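FOR RELEASE: APRIL

Marnivell adds play kitchen set to its nursery and reception range

Marnivell, the supplier of learning materials to nurseries and primary schools, has added a play kitchen set to its early years catalogue. The set is made up of toy cookware, tableware and play food, and is intended for use on an ordinary classroom table. It does not need a play cooker, a sink unit or any other fixed furniture.

The set was developed by the Betivo design office and is sold under the Brumska name. It replaces the earlier Brumska Pantry, which was supplied as play food only. Feedback from schools showed that staff were buying pans and bowls separately, and that these were often too large or too heavy for children aged three to five. The new pieces have been sized together, so that the play food fits the bowl, plate, colander and pan supplied with it.

The play food includes fruit, vegetables and a sauce bottle. The banana is pale yellow and is modelled partly peeled, with a pointed tip.

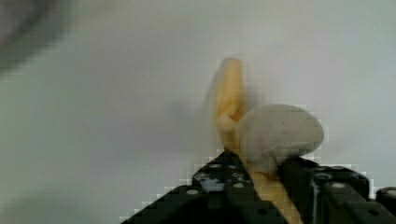
Toy banana from the Brumska play kitchen set.

Cookware and tableware

The colander is oval and pale green, with rows of small round holes in the base and a tab handle at each end. The handles are placed on the long axis so that a child can lift it with both hands, or two children can carry it between them. A small round bowl is supplied in green. The frying pan is round and black. The plate has a slightly raised rim to keep play food in place when it is carried to another table.

Colours were chosen to separate the containers from the food. Cookware and tableware are in black, soft greens and lavender, while most of the play food is in red, orange and yellow. In trials, staff reported that children found it easier to follow sorting instructions when the two groups did not share a colour.

The sauce bottle is red with a white cap and a white label printed in red. It does not open and cannot be filled.

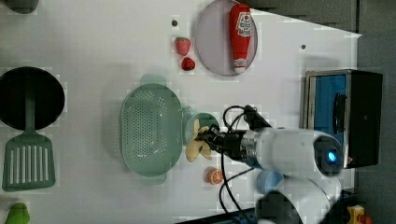
Trials in schools

Samples were placed in 32 settings during the spring term. Each setting was asked to use the pieces in free play and in at least one adult-led session a week, and to record any breakage, loss or staining. A total of 253 session sheets were returned.

The most frequent adult-led activity was moving food from one container to another on request, for example from plate to bowl. Clearing the table came second. Staff in several settings laid the pieces out before the session began and asked the children to name each item before touching it.

"We wanted the whole set to be visible on one table," said Chiyo Hoshino, product manager for early years at Marnivell. "If a piece is at the bottom of a box, it does not get used. The sizes were set with that in mind, and the colander was redrawn twice before we were satisfied with it." 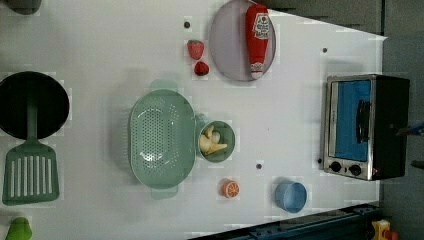

Following the trials, the slots in the spatula head were lengthened to make it simpler to rinse. The edge of the bowl was also rounded. No changes were made to the strawberries or the orange slice, which had the lowest rate of reported damage among the play food.

Care and storage

All pieces may be washed by hand in warm water with mild detergent and should be left to dry before storage. They should not be placed in a dishwasher or steriliser. Replacement pieces can be ordered singly.

Availability

The first production run is 1,000 sets. Orders are open to schools and nurseries now, with delivery through the distributor Katayama. Settings ordering 40 sets or more will be given a fixed delivery slot. Trial settings may keep their samples.

Product sheets and a list of replacement parts are available on request from the Marnivell press desk, which is open until 4.30 pm on working days.

ENDS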